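Ticket: Loan records missing from exhibition checklist export
Project: Findley (collections database), Jornham Gallery
Opened by: Yaryna Dmytriv
Assigned to: Ihor Yurchenko
Priority: High
Status: Pending confirmation
Opened: 19 July 2025

Summary

The checklist for the August group exhibition exports with fewer works than are assigned to it. The exhibition record lists 104 works. The PDF checklist and the wall label file both leave out several incoming loans. Works from the permanent collection export correctly.

Steps to reproduce

1. Open the exhibition record and go to Outputs.
2. Select Checklist, sort by room.
3. Export as PDF or CSV.
4. Compare with the Works tab.

Expected: every work with status Confirmed appears.
Result: works on loan from the Zinchenko estate are missing. No error is shown.

Log

Ihor Yurchenko
Reproduced on the staging copy. Same result in both formats, so the PDF template is not at fault. The missing records open normally in the Works tab and have images, dimensions and credit lines. Please confirm whether they were entered by hand or imported.

Yaryna Dmytriv
Imported. The estate sent a spreadsheet and Ostap ran it through the import tool. The wall text is due at the printer before the lender visit, so I need the label file even if the PDF has to wait.

Ihor Yurchenko
Checked the import log. The file contained 3,502 rows, which is the whole estate inventory. The tool handles 3,000 rows per batch and starts a second batch for the remainder. The second batch was created without a lender ID. The export joins on lender ID for any work flagged as a loan and drops the row when the field is blank. The Works tab does not use that join, so it shows everything.

Ostap Pylypenko
I did get a "batch 2 complete" message. There was nothing in it about missing fields. Should I delete the second batch and import it again?

Ihor Yurchenko
Please don't delete anything. Condition reports and room assignments have already been attached to some of those records and would be lost. I will fill in the lender ID by script.

Script run on staging. Lender ID written to all records in the second batch. Export now gives 104 works. Sort by room is correct, except that inventory number 994 falls at the end of the list – it has no room assigned, which is a data entry matter and separate from this fault.

Yaryna Dmytriv
994 is the folding screen. The curators moved it twice. It goes in Room 2, I have updated the record.

Ihor Yurchenko
Script run on live. Cache cleared, label file regenerated. Two items remain:

– Import tool should carry the lender ID into every batch. Logged as a separate fault.
– Export should warn when a loan has no lender ID. Logged as a feature request.

Workaround until the fix is released: split large spreadsheets before import and keep each file under the batch limit. After import, filter by Lender = blank and check that the result is empty.

Please run both exports on live and confirm the totals before I close this.

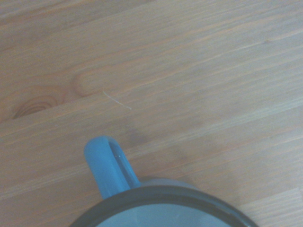 Khrystyna Pylypenko
I ran both on live this morning. The PDF and the CSV each list 104 works, and the Zinchenko loans are back with the right credit lines. One label still has the old form of the lender's name, but I can correct that in the record myself. Fine to close from my side.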